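Budgeting for a second teardown cell – spare grippers or better fixtures?

sipos_bench
Putting together the August request for our refurb line. Getance quoted a second arm, and the finger sets are extra, at 300 a pair. I want two spare pairs. My boss wants to know why fingers cost more than the PCs they go into. Fair question. 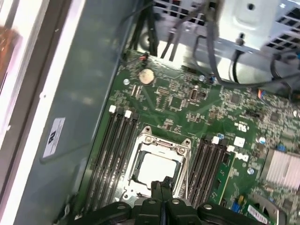 Fingers reaching toward the CPU socket, memory slots on both sides.

trarnby77
Buy one pair and print the rest. We print ours for almost nothing and they last until somebody crashes the arm, usually Thursday.

LeventeBodnar
Disagree. Printed tips flex, and a socket is a bad place to learn how much. One bent pin and you've paid for the fingers anyway.

trarnby77
Then print thicker ones.

LeventeBodnar
Great, now they don't fit between the slots.

dezso_i
My vote is to spend on fixtures first. Lerau wanted 1,176 for a machined nest, and I laughed and went back to the printer. A tray beside the tower is plenty for small parts, like the gray one here with the green board lying in a low slot. Make every holder a separate piece if you can, so a new part means one new holder and you keep the rest. Budget 50 for filament and 100 for the filament you'll waste.
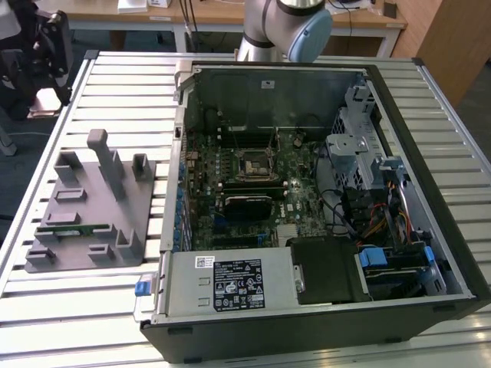 sipos_bench
Fixtures are already in under "misc," where I hide everything I don't want to discuss. What I can't pin down is changeover time. With the tower on its side like that, memory slots and drive bay both face up, so one setup covers most of the job, but every new case model still costs us an afternoon of teaching positions. Does anyone put those hours in the request?

LeventeBodnar
Yes, as its own line. It gets cut every year.

dezso_i
Ours goes under training. Still there so far.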